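Chapter 6
Reading the Offer: Two-Arm Kits and the People Who Sell Them

In this chapter you will
work through a vendor's offer for a two-arm benchtop kit
sort claims you can test from claims you can only admire
write an acceptance test before the money leaves the building
price the parts of a kit that don't come in the box

Key terms: acceptance test, bimanual task, compliance, cycle, payload, service plan, support contact

Sooner or later somebody in your shop will get an email with the word "effortless" in the subject line. The email will come with a price, a clip of a machine doing something soothing, and an offer that ends on Tuesday. It will be forwarded to you with the single comment "thoughts?" This chapter is about having some.

Our running case is the Trena, a two-arm kit sold by Rekia to schools, small labs and light packing operations. The kit costs $2,952 for the pair of arms, the controller and a power supply. The optional service plan, called Inum, costs $1,117 a year. The manual is 148 pages long and spends nine of them on how to open the carton. We chose the Trena because it is a decent product, sold in the usual way, and decent products are harder to judge than bad ones. A bad kit catches fire and saves you the paperwork.

Two arms cost more than one, need more bench and give you more ways to be wrong. The case for them rests on work that a single arm does poorly: holding a thing in one place while doing something to it in another, or supporting an object too wide or too floppy for one hand. The trade calls this bimanual work. Your grandmother called it using both hands. When a vendor tells you a kit is bimanual, the first question is whether the arms share a job or only share a table. Plenty of two-arm demonstrations show one arm working and the other arm being present.
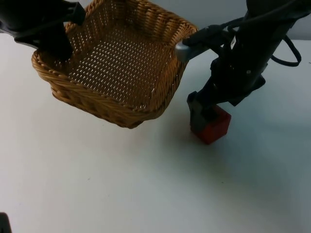 6.1 What the Offer Says

The Rekia offer makes eleven claims on its first page. Copy the claims of any offer into a table like the one in Appendix B and put each of them into one of three bins.

The first bin is for claims you can measure on your own bench with things you already own. "Lifts common household items" goes here once you have made the vendor name the items. So does reach, if the offer says where the reach is measured from. (Rekia measures from the center of the shoulder joint to the tip of the finger, which is fair. Some sellers measure from wherever the number gets bigger.)

The second bin is for claims that somebody else measured. The Trena is said to be tested to 500 cycles between calibrations. That sounds fine until you ask what a cycle is. In the Rekia data sheet, a cycle is one closing and one opening of a gripper, with nothing in it. A gripper that has closed on air 500 times has had an easy life. If your job closes on something each time, ask for the test again with something in the fingers, and write down what the salesperson says and how long the pause was.

The third bin holds everything else. "Intuitive" lives there. So does "human-like," a word that ought to worry anyone who has supervised humans.

Don't throw the third bin away. It tells you what the vendor would like you to stop asking about, and a good list of questions can often be built by turning it upside down. Where the offer says "no programming needed," ask who teaches the arms a new motion, how long that takes, and what happens to the old motion afterward.

6.2 The Object Is Half the Machine

Vendors love a block. A block is stiff, has flat sides, and looks the same from every direction, so a gripper that picks it up has been asked very little. When you're shown a demonstration, spend your first minute on the object and your second on the robot. Would it bend if you squeezed it? Does it have one good place to hold, or several, or none? If it slipped a little, would anyone notice?

We recommend that students bring their own object to every demonstration and place it on the table without comment. Salespeople handle this with varying degrees of grace.
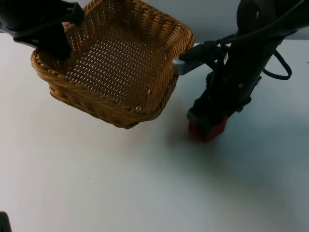
Compliance is the engineer's name for how much a thing gives when you push on it, and it is left out of most offers. A rigid part passes force straight through from one arm to the other. A part that gives will absorb some of it, quietly, and then you're no longer sure how hard anybody is holding anything. A woven basket makes a good test piece for this reason: it has a thick braided rim, a thin floor of open weave, and walls that sit somewhere in between, so the choice of where to take hold matters a great deal. With the black finger inside the rim on the left and the silver-gray bar against the rim on the right, the two sides are doing different jobs, one pinching and one bracing. Ask any vendor which of those two forces the kit reports and which it hopes for. On the Trena you get a reading for finger force. For a side push you get motor current and a paragraph of encouragement on page 93.

Tilt deserves a line in your notes as well. A basket that is off the table may still be held at an angle, and whether that matters depends on what you planned to put in it. For empty baskets headed to a shelf, nobody will mind. For baskets of plums, write a number into the contract.

6.3 The Acceptance Test

An acceptance test is a short written description of what the kit must do, on your bench, before you agree that you've bought it. It should fit on one page and be boring enough that two people who dislike each other would score it the same way.

Compare these two versions, both drafted by students in our evening section.

Draft A. The robot should be able to pick up a basket reliably using both arms.

Draft B. Starting with the empty test basket flat on the table inside the taped square, the arms raise it until no part touches the table, hold it for ten seconds, and set it down inside the same square. The basket is not released or dropped during the hold. No person touches the basket or the arms. Repeat until the agreed number of trials is complete, and record every trial, including the embarrassing ones.

Draft A can be passed by any kit on the market, given a patient enough salesperson. Draft B can be failed, and that is the quality you're paying for.

6.4 What It Costs After It Costs

The sticker price of the Trena covers two arms that arrive in a carton. Add the first year of Inum and you're at $4,069, still without a table that doesn't wobble, a wall of some plain color, or a place for the cables to go. Cables get their own line in our worksheet. A loop hanging off the side of an arm is normal and even necessary, as joints need slack to turn, but the loop needs space of its own, and the floor plan in the brochure was drawn by someone who had never met one.

Then read the service plan to the end. Inum promises "next-day response." A response is an email. A repair is a different noun, and it appears in the plan once, in a sentence about what is excluded.

Case Notes: The Ionescu Bench

Ionescu is a gift-packing firm that took a Trena on a trial in November. Munther Masri ran the bench and kept the log, parts of which we use in the exercises for this chapter. His first entry reads, in full: "Unpacked. Manual correct about carton." His later entries are longer and less generous. Read them with the Rekia offer open next to you, and mark each place where the log and the offer use the same word for different things. Start with "lift."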